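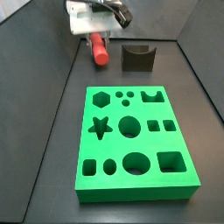 How often should I descale a Pletton kettle?
Every 3 months in a hard water area. In a soft water area, once in November and once in late spring is enough for most homes.

What should I use?
Use citric acid powder or the Irnix sachets. One sachet treats one full kettle. Vinegar works but leaves a smell that takes several boils to clear.

How do I do it?
Fill the kettle to the maximum line, boil it and switch it off at the wall. Add the sachet slowly, as the water will fizz. Leave for 17 minutes, pour away, then rinse well. Boil and discard one kettle of fresh water before making a drink.

The scale has not all gone. Can I repeat the treatment?
Repeat it straight away with a fresh sachet. Do not scrape the base or use wire wool.

Are white flakes in the water harmful?
No. They are mostly calcium carbonate. Check that the spout filter is seated properly, and replace it if the mesh is torn.

Does a filter jug help?
It slows the build-up. The Calitz jug cartridge should be changed at the interval printed on its box.

Is the Lozano model treated in the same way?
The Lozano holds less, so use half a sachet. Its lid seal must be taken out and rinsed separately.

Does scale damage affect the guarantee?
Heavy scale is not covered. Other faults are covered for 5 years from purchase.

Page last updated February 16, 2026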